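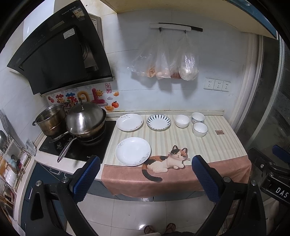
Home Kitchen Care, Unit 2: The cooktop and the wall around it
Handout for participants. Prepared by Sándor Orbán.

In this unit we speak about the part of the kitchen where the cooking is done: the range hood, the cooktop, the tiles behind it, and the things we hang or put near to it. Please read before the practical hour and bring a pair of rubber gloves.

2.1 The hood
A slanted hood collects grease on the front panel and along the lower rim. Wipe from the top to the bottom with warm water and a little dish soap, then dry it. On a glossy black surface the streaks are seen very easily, so use a second cloth. Do not scrub over printed labels. You may want to read them later.

2.2 Pots with brown stains
A stainless-steel stockpot often gets a brownish band, inside and outside. For a pot of middle size, boil 800 mL of water with two spoons of baking soda for 8 minutes, let it cool, and rub with a soft sponge. If some colour remains, the pot is still good for cooking. Turn long pan handles away from the front edge of the counter, especially in homes with children.

2.3 Stickers on the tiles
Many families decorate the backsplash, for example with a sun, fruit, clouds, gold ingots or lucky characters. We do not ask anybody to remove them. Clean around the sticker with a damp cloth and press the corners down afterwards. My neighbour Mrs. Trịnh changes hers every January, and she loosens the old ones with a hair dryer.

2.4 Food in hanging bags
Hooks on a rail save space on the counter. Clear bags are practical, as you see what is left. Keep the rail at the side of the cooktop, never over it, and keep full bags away from the electrical outlets.

2.5 Cloth on the counter
A striped cotton cloth is nice, but it must lie flat and must not reach the burners. Wash it each week.

For the practical hour: write down which surfaces near your own cooktop you clean daily and which ones you forget. Further reading is in the course binder, page 129.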